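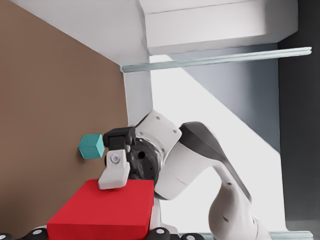 A white arm and a small teal cube, computer render.

The owner of the Marneck Motel picked up on the second ring and asked if I wanted a room. I said I wanted to talk about breakfast, and she laughed so hard she had to put the phone down for a second.

I'd driven out on a Sunday because three different people had told me about her pancakes. The motel has been in her family since her parents bought it, and she has run the kitchen alone for two years. It only opens to guests and "whoever wanders in off the road," as she puts it.

"I never wanted a restaurant," she told me, pouring coffee I hadn't asked for (I drank it all). "I wanted people to stop eating crackers in the parking lot."

The batter is her mother's, with buttermilk and a bit of cornmeal, and it sits overnight. She was happy to tell me that much. The syrup was another story! "You can ask," she said. I asked twice. She went to check on the toast.

She's 79 and up before five most mornings. I wondered if she ever thought about selling, and she said a couple from Tan had made an offer last winter — a good one, too.

"They walked around with a tape measure," she said. "They wanted to put a gym where the kitchen is. I gave them pancakes and sent them home."

Her grandson wants her to take online bookings, and she's thinking about it. For now there's the phone, a paper book and a pencil on a string. She'll close for two weeks in December to visit her sister in Raturine, who makes the same pancakes.

"Hers are flatter," she said. "Don't print that." Then she thought it over and told me to go ahead.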